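Mollota Kitchen Arm
By Omimitz

The Mollota is a single arm for staff kitchens, small canteens and anywhere else the pans pile up after lunch. It fetches, it carries, it puts away. It doesn't cook, and it has no opinion on your cooking, which already puts it ahead of most colleagues.

Before anything is bolted down, we rehearse your kitchen in simulation, cabinets and all. A small frying pan is the usual first job, with a black handle to grab and plenty of countertop to miss.

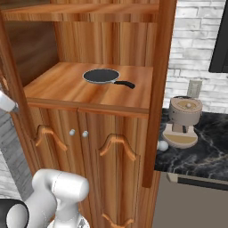

What changes for your staff

At Atcombe, where 3 people run the canteen, the arm took over pan duty in February. Kenneth Padilla used to do it. He now does the ordering, complains about the ordering, and leaves on time. No jobs went. The rota did get shorter, and so did the arguments pinned next to it.

Expect a sulky first week. People will talk to the arm, then tell it off, then start leaving things out for it on purpose. Cherry Mae Magbanua runs our staff training and covers this last habit at some length.

Handles matter more than you'd think - the gripper takes a pan by its handle and lifts it clear, so pans without one stay with the humans.

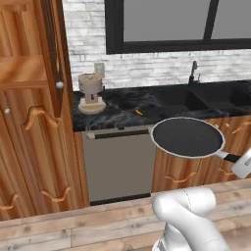

Do we have to rearrange the kitchen?
Usually very little. We ask for a clear spot for the base and pans kept in the same place every day, and most kitchens find the second part harder.

In the box
Arm, gripper, base plate, wall switch, and 2 printed manuals (one to read, one to lose).

Rehearsal runs included: 3,000
Sales and site visits: Kaisu Kiiskinen, Omimitz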